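Small parts, wide shelves

The Pakau parts store holds 3,938 stock lines in a room built for half that. Most are small mouldings and fixings, and Annapurna Shenoy, who took over the store in October, has spent the year moving them off fixed racking and on to mobile units.
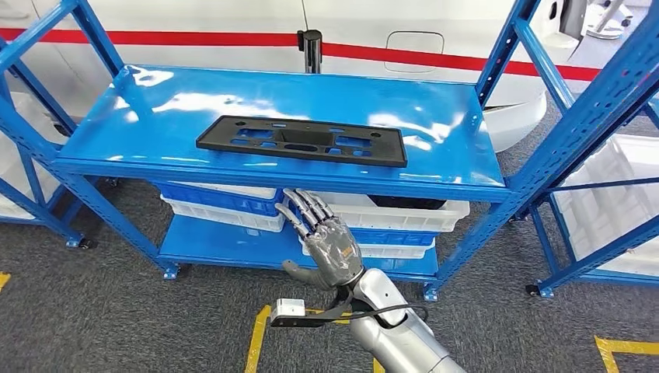 Steel shelving on castors is usually chosen for its load rating, and the rating is often misread. A unit sold as 500 kg carries that figure standing still; on the move, the limit is set by the castors and the floor. Carpet raises the push force and hides small debris that jams a wheel. Shenoy's rule is to keep the weight low and the top clear for work in hand. A perforated black plastic bracket lies flat on the blue top shelf, with the crates stacked on the level beneath. The folded front lip stiffens the sheet, which helps when something heavy has to be set down in the middle of it.

Crates are the cheaper half of the system and cause more of the trouble. Mixed footprints waste depth – Shenoy lost 132 mm per shelf on the old racking – and stacked crates slow down picking from the lower ones. Lines picked daily now go in single crates.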